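Ostermann moves table-clearing work to simulation; staff in Zeltville learn new jobs

ZELTVILLE -- Staff who used to wash and reset tableware at the Ostermann catering plant in Zeltville are now spending part of each shift at a computer, checking how a robot arm handles mugs, bowls and vases in a simulated dining room.

The company began the change in March. It plans to put two arms on the returns line, where crates of used tableware come back from rental customers and have to be emptied, sorted and sent to the washers. Before the arms go in, every task is run on screen first, and the people who know the work by hand decide whether a run is good enough to keep.

The plant employs 276 people. Of those, 32 work on the returns line. Ostermann says no one on the line will lose a job this year, and that hours will stay the same while the simulation work goes on. It has made no promise past that.

Marlene Lenz, who manages the line, said the first weeks were slow. Reviewers had to learn the software, and the engineers had to learn what the reviewers meant by a bad pickup.

"We would mark a run as failed and they would ask why, the mug got to the other side," Lenz said. "Well, it got there with the rim knocked on a plate. A customer gets that mug with a chip in it and sends it back."

Reviewers sit in pairs in a room above the loading dock. They watch a run, mark where the arm grips an object, and write a short note if something looks wrong. The notes go to the engineering office in Caston, which adjusts the task and sends it back, often by the next morning. Objects are shuffled between tasks, and things that don't belong with the dishes are left on the table on purpose. Returned crates are full of them, Lenz said -- tools, paperwork, food.

Anoma Navaratnam has worked on the returns line for nine years and was one of the first to sign up as a reviewer. She spends three hours of each shift upstairs and the rest on the line.

"My wrists are better for it," she said. "My eyes are worse. By the end of three hours I want to go back down and lift something."

She said some coworkers have stayed away from the reviewing work. A few think they would be training their own replacement. Others don't like sitting, or miss the talk on the line, which is quieter with people gone upstairs. Reviewers get a higher hourly rate for the time they spend at the screen, and that has caused some bad feeling too.

The company has agreed to rotate the reviewing shifts so that anyone who wants one can have it. Training takes two days and is paid. Lenz said she would also like to see the higher rate carry over to whoever looks after the arms once they are installed, but that has not been settled.

Ostermann's smaller plant in Birkesow will keep working by hand for now. Managers there are waiting to see how Zeltville does through the busy wedding months before asking for arms of their own. 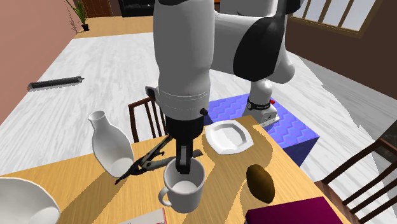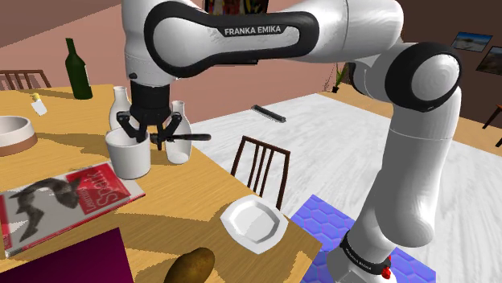

Simulated table tasks of the kind reviewed in Zeltville, with the robot's gripper at a mug (first image) and a white cup (second image). Images: Ostermann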